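Condine opens its housewares works to the public twice a year, once in February for the trade and once in summer for anyone willing to park in a field. I went on Saturday, August 8, 2020, with Lurdes Matos, who wanted a colander.

Check-in took longer than the drive. We were given stickers (I was visitor 113) and a map on which the restrooms had been drawn larger than the factory. Our guide, Orathai Rattanakul, walked backward the entire way and hit only one trash can.

The first stop was the pressing hall, where lids come from. I had not given lids much thought before and I now own four opinions about them. A lid with a loose rim comes back as a complaint, Orathai said, and last year there were 153 complaints, each of them kept in a binder. Lurdes asked to see the binder. She was allowed to hold it.

After that came the handle room, warm and smelling of toast, then a long corridor of framed saucepans in order of age. The 1970s were a very orange time.

Lunch was a cheese roll and a speech by Kittipong Tanasarn, the plant manager, who likes drawers. He talked for most of an hour on how a drawer ought to close, and he brought one with him.
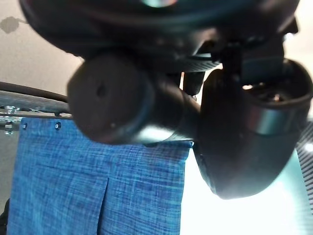
The afternoon was meant to finish at the packing benches, but the group ahead of us had questions, so we went to the seconds shop early. It had every size of pan and no colanders. Lurdes bought a ladle with a slight lean to it and has been defending it ever since.

Parking was free. Getting out of the field took us until nearly six.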